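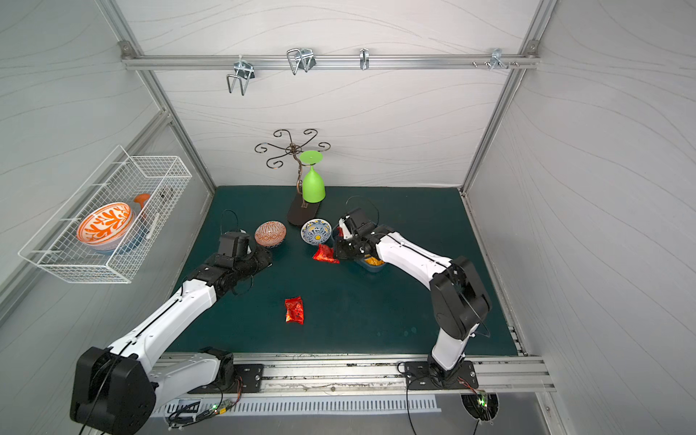 Research Update: Two-Arm Table Clearing at the Muleck Laboratory
06/09/2022

The Muleck Laboratory has completed the first phase of its study on how a pair of robot arms can learn to tidy a cluttered surface from human demonstrations. The work is led by Lajos Vörös and forms part of the Nestport program on household manipulation. A technical report has been submitted for internal review and will be made available to partner groups once that review is complete.

The study concerns a question that has troubled the group for several years. A two-arm system can be taught a single chore with a modest number of demonstrations, provided that the objects and their starting places change very little. When bowls, glassware and small pieces of trash share the same table, the order of the work begins to matter. One arm may block the other, or an item may be covered by something that ought to have been moved first. Earlier systems at the laboratory handled this with a fixed list of steps written by an engineer. The new method, named Stavutora, learns the order from the demonstrations themselves.

In Stavutora, an operator guides both arms through a complete task while the system records joint positions, gripper commands and camera views. The recording is then divided automatically into short segments at the points where a gripper opens or closes. A first model learns to carry out each segment. A second, much smaller model learns which segment should come next, given the current view of the table, and which arm should perform it. The two are trained separately, so the second may be revised without collecting new motion data.

The test setting was an open-fronted enclosure with both arms mounted on the front rail. It was fitted with items commonly found in a kitchen: patterned bowls, a plastic wine glass and a rack with scrolled arms on which it can hang, a wire mesh basket on the side wall, and crumpled foil candy wrappers. The wrappers were included at the request of the perception team. Foil reflects light unevenly and takes a different shape each time it is handled, and both properties had caused errors in earlier work.

The training set consisted of 55 demonstrations collected during July. For evaluation, the group prepared 20 table layouts that did not appear in the training set. Stavutora cleared the table without assistance in 19 of them. In the remaining layout, the right arm repeatedly attempted to grasp a wrapper lying against the foot of the rack, and the operator ended the trial. The earlier fixed-order system was not run on the same layouts, and the report therefore makes no direct comparison between the two.

Reviewers within the program have raised two points that will be addressed in the next phase. The first is speed. A complete trial currently takes nearly 37 minutes when both arms are required throughout, largely on account of the cautious limits placed on motion near the center of the table, where the two workspaces overlap. The second is the narrow range of bowl sizes used so far. Dr. Vörös has noted that shallow bowls resting on their rims remain difficult to grasp, and that the present results should not be taken to cover plates or trays.

The next phase will be carried out jointly with the Atanasov group, which will build a second enclosure to the same drawings. Demonstrations recorded at one site will be used to train a model tested at the other. The purpose is to establish how much of the learned ordering depends on small differences in mounting, lighting and cable routing.

Program members who wish to receive the technical report, or to propose objects for the second test set, are asked to write to the Nestport coordination office. Proposals should state the dimensions and weight of each item and whether duplicates can be supplied to both sites.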